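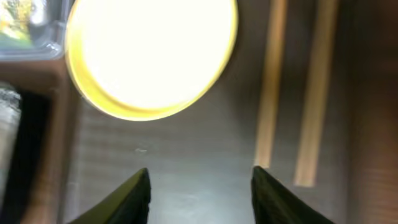

Round item with yellow rim, table area

Home Facilities Inspections Forms Contact

Zistach Building – Break Room and Corridor Inspection
Sunday, December 4, 2022
Inspector: Petronella Moodley
Accompanied by: Emmanuel Mfinanga

1. Exit routes
Corridor clear to full width: Yes
Exit sign lit: Yes
Door closes fully without help: No
Comment: The east door stops short of the latch. The closer is to be adjusted by Serkel before the January inspection. Until then, staff are to pull the door shut by hand.

2. Fire extinguishers
Mounted and sealed: Yes
Gauge in green zone: Yes
Tag current: No
Comment: Unit 628 carries last year's tag. T. Sandu to replace.

3. Electrical
Outlet covers intact: Yes
Extension cords in permanent use: Yes
Comment: One cord feeds the water cooler and runs behind the cabinet. A fixed outlet has been requested under work order 360. The cord may remain in use until the work is done, provided it is not coiled or covered.

4. Floors 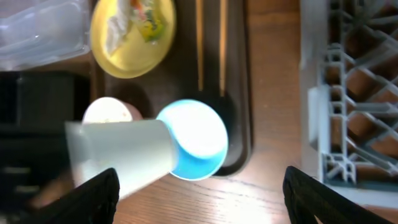
Floor mats at the sink and cooler must lie flat and be replaced when an edge curls. The mat at the sink passed; the one at the cooler did not. Spills are the usual cause of slips in this room, and cups should be stored upright and set back from table edges. A pale cup with a bright blue end was on its side on the table, the blue end over part of a dark tray, with a shorter cup behind it. This is recorded as a minor item. No action is required beyond the standing reminder to staff.

5. Storage
Top shelves free of heavy items: No
Clearance below sprinkler heads: Yes
Cleaning products kept apart from food: Yes
Comment: Boxes of paper were found on the top shelf of the supply closet – move to floor level. Repeat finding. L. Triantafyllou has been informed in writing.

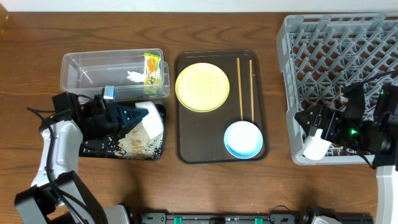 Wooden table with clear container, tray of tableware and gray rack

6. First aid
Kit in marked location: Yes
Contents complete: No
Comment: Burn dressings missing, eyewash in date. Kha Tôn to reorder.

Result: Pass with corrections
Corrections due: 30 days from date of inspection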